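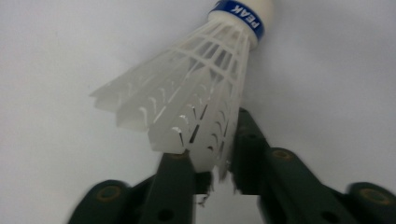 Okay, a few words about plastic shuttlecocks, because I've been playing at the Illside hall since March and I have opinions now.

I started on feathers like everyone told me to. Lovely things, and I wrecked them so fast it hurt to look at the bin - I'm a beginner with a heavy arm and I clip the frame a lot.

So it's nylon for me. White skirt, blue band, PEAK on the side, and I'm much happier! They do fly a bit differently, kind of quick off the racket and then floaty at the end, but at my level that's the least of my problems.

What I look at is the skirt. Once the tips start to fray and little shreds hang off, that one goes in the practice tub. I still use those for serves against the garage wall, where my longest run is 17 without a miss (very proud, thank you).

The good ones live in their tube, away from the car. Mine spent one hot afternoon on the dashboard and I never quite trusted them again.

Anyway, if you're near Illside and want a gentle game, the evening session starts at 7 and we always need a fourth. Bring water, it gets stuffy in there.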